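4 min read

Cell rules, second go

Quick one before the line changeover. The Woreck packing cell has its written rules now, all on one page, taped up at the Phan end of the hall and saved in the Stasent shared folder. Quang Vi wrote most of it. Please read it even if you never go near the robot, you will get asked.

Why bother. We sent Totari 4,000 supplies last August with no cell rules at all, just habits, and everybody's habits were different. Second shift packed harness up, first shift packed harness down. Audit picked it up in 10 minutes.

So – what the page says.

Harness goes in the divider first, then the robot moves on. One bundle to a compartment, coiled. No doubling up to finish a tray quicker.

Wires hanging over the wall of a box count as not packed. Tuck it or flag it.
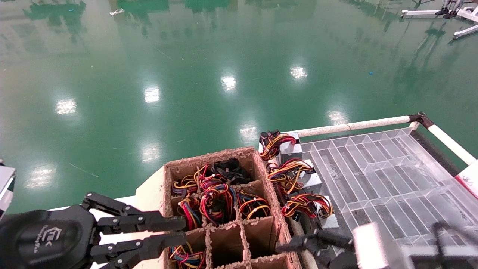
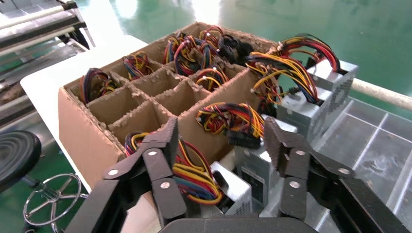 Last changed: 01/03/2024

Grip rule is the one people argue about. Fingers close on the wires, never on the connectors. Connectors are what Totari rejects us for, and a bent pin doesnt show until somebody plugs it in. If the grip lands on a connector, stop, open, go again. No nudging it over by hand while the cell is live. That includes "just quickly".

Hands. Nobody reaches across the table with the arms powered, for any reason. Hold button, wait for the light, then reach. Same for maintenance, same for visitors, same for me.

Floor. Anything dropped gets picked up at the next hold, scraps of paper and cut ties too. Stools pushed back out of the walkway before start.

Trays. Clear ones stay on the right, cardboard in the middle. If you need to swap them round, log it first – the positions are taught, and a tray a thumb's width off means re-teaching. Took us most of a morning last time.

Stops. Every stop gets a line in the book. Time, what it was holding, what you did. We have 296 lines so far and 51 of them just say "stuck". Stuck on what?? Please write the extra three words.

Still open: speed limit with a person inside the yellow line. Quang Vi wants it slower than the manual asks, planning wants it left alone. Until thats settled the slow setting stands, and its locked.

Sign-off sheet is in the drawer under the book. Read page, sign sheet, extension 345 if any of it is unclear or plain wrong. Next verson goes out when the speed question is closed.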